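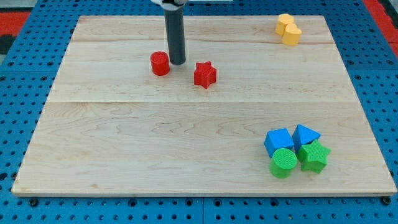 Vusumuzi Nel asked after last week's lecture why we'd spend a whole session on a crash that didn't break anything, and whether a torque limit wouldn't have caught it anyway. Fair question, and the torque limit bit is going to take up most of page two, so hang on to it.

## Session notes: the tip that was too long

Quick recap of the task, for those who missed it. The arm pushes blocks around on the maple board with the rod. It doesn't pick anything up. You give it a target ("push the red star toward the blue cube"), the planner picks a start point, the rod comes down next to the block, stops just above the wood, and sweeps. Then it lifts and goes again.

That gap between tip and wood matters more than anything else in the setup. Too high and the rod can ride up on a block. Too low and you're driving an arm into a table, slowly, with a lot of confidence.

### What happened

We'd logged more than 1000 pushes without trouble. Then we swapped the tip on the Woditz holder for a new one, and I did the swap myself, so no finger pointing please. The new tip was 2 mm longer than the old one. I changed the rod and did not change the tool length in Storura.

Run 357 of the new batch is the one where it stopped. The arm faulted halfway through a sweep, with the tip pressed into the board and the wrist joint complaining. When I went back through the log (it's in the Rurimden folder, please look at it before you read my version!) the trouble had been there from the first run after the swap. The vertical force was up a little on every single push. The rod had been dragging on the wood the entire time and the blocks were still going where they were supposed to, so the success numbers looked great.

### So why run 357?

The seams. The board is made of planks, and one of them sat a hair higher than the one beside it. Most pushes stayed on one side. This one crossed over, toward the raised edge, with a tip that was already too low.

### About that torque limit

There was one. It did trip. Look at the timestamps though:

- contact force starts climbing as the tip meets the seam
- force passes the limit
- 900 ms go by
- fault, arm stops

I had put a smoothing filter on the force signal, months earlier, to get rid of nuisance stops when the rod bumped a block. The limit was reading the smoothed number. So Vusumuzi is right that the limit caught it, but it caught it late – and at sweep speed you can cover a fair bit of table in that time. With a hand in the way I would not want to wait for it.

Linnea Haugland's fix, which we kept, was to split the two. The planner gets the smoothed force. The stop gets the raw one, with a slightly higher limit so it doesn't trip on every block.

### What we do now

1. After any tip change, run the touch-off routine. Storura won't load a task until it has a fresh tool length.
2. Touch off on each plank, and use the highest value you get.
3. Plot vertical force for the first few pushes and put it next to an old batch. If it's up, stop and find out why.
4. Keep hands outside the blue platform while the arm is enabled. Yes, also when it's "just" hovering.

### For next time

Read the Gumede handout on stop categories, only the first half, the second half is about mobile bases and I'll skip it. Then take the force log and find the earliest push where you think you could have called it. I have my own answer and I'm not sure it's the best one. Bring a plot, paper is fine.

Also the lab door code has changed, ask me or Linnea.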